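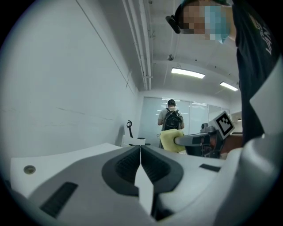
Chapter 4

Grip Pads, Jaws, and the First Real Pickup

I built my first gripper with the jaws perfectly flat, and I was very proud of it for one evening. Then I tried to pick up a marker pen and it rolled out sideways, over and over, until I gave up and went to wash the dishes. So this chapter is about the part of the tool that touches things. We've spent three chapters on the frame, the handle, and the wiring, and you could be forgiven for thinking the pads are an afterthought (I did!). Look at how the two black pads sit in that dark gray recess, one on each side of the seam, coming together where the V narrows. They have a fine ridged texture too, and we'll be making our own version of that before the chapter is over. The soft yellow sponge at the tip of the other gripper's arm is a good thing to keep in mind as well, because a sponge is going to be our very first test object.

If you skipped ahead to get here, go back and finish the handle in Chapter 3. I mean it kindly. The pads bolt to the fingers, the fingers hang off the handle, and if the handle has any wobble in it you'll blame the pads for things that aren't their fault. I once spent most of March sanding a perfectly good pair of jaws when my real trouble was one loose screw in the housing.

What you'll have by the end

You'll have two matching pads, fitted to your fingers, that close evenly along their whole length. You'll have a short record of what your gripper can hold and what it drops. You'll also have a second set of pads cut from something else, for comparison. Please don't leave the second set out. Most of what I know about grip I learned by swapping pads on the same afternoon and feeling the difference in my hand.

Things to gather

Your finished handle and fingers from Chapter 3
Rubber sheet, enough for four pads
A scrap of something slicker, such as plain smooth plastic
Contact glue and a small brush
A sharp knife and a metal ruler
Medium sandpaper
A dry kitchen sponge
A notebook

I do this work at the Otelow workshop, a shared space where I pay for a bench and a shelf, and the rubber I use comes off the end of a roll that another member brought in. Any sheet that bends easily and doesn't feel greasy will be fine. If you're working at home, lay down a cutting mat or a thick piece of cardboard. My kitchen table still has a long straight scar from the build I called Iltham, which was the name of my first gripper and is also now what we call the scar.

A word about the shape

Flat jaws touch a round object along one thin line on each side. Push a little harder and the object looks for a way out, and there's plenty of room for it to find one. Angle the surfaces so they form a V and the object has somewhere to settle. The catch is that a deep V is clumsy with thin, flat things like playing cards or a sheet of paper, which tend to slide down into the gap and twist. You have to choose a little. For a general tool I like a shallow V with pads that meet cleanly along the seam, and that's the one we'll build here.

My friend Hae-won Yeom disagrees with me on this and has told me so many times over a shared soldering iron. She cuts hers flat and makes the rubber thicker, so it squashes around whatever she's holding. Her gripper, Lengyel, is very good with eggs. Mine is better with screwdrivers. Try both if you have the rubber to spare - it's a cheap experiment and a fun one.

Measuring the jaw

Close the fingers gently and look along the seam with a light behind it. You want an even sliver of light, or no light at all. If you see a wedge, wide at one end and narrow at the other, your fingers aren't parallel, and pads will only hide that for a while. Loosen the finger screws, press the two faces together by hand, and tighten again a bit at a time, going back and forth between the sides.

Now measure one finger face, then measure the other one separately. I know they're supposed to be the same. Mine never have been. Write both sizes in your notebook and label the fingers left and right with a pencil mark, on the back where it won't get covered in glue.

The sponge test

We start with a sponge because it's light, it forgives you, and it shows you exactly where you're pressing. Stand it on end on the bench, close the jaws around the middle, and lift it straight up. Hold it there while you take a slow breath. Then look at the dents. If one side is pinched deeper than the other, your pads are meeting unevenly, and you can fix that with sandpaper in a couple of minutes.

Do it 50 times, with a tick in the notebook for each clean lift. Yes, it's dull. Put some music on. Then change to the slick pads and do 50 more, which gives you 100 lifts to compare, and I promise you'll start to feel a slip coming before you see it.

Let's cut some rubber.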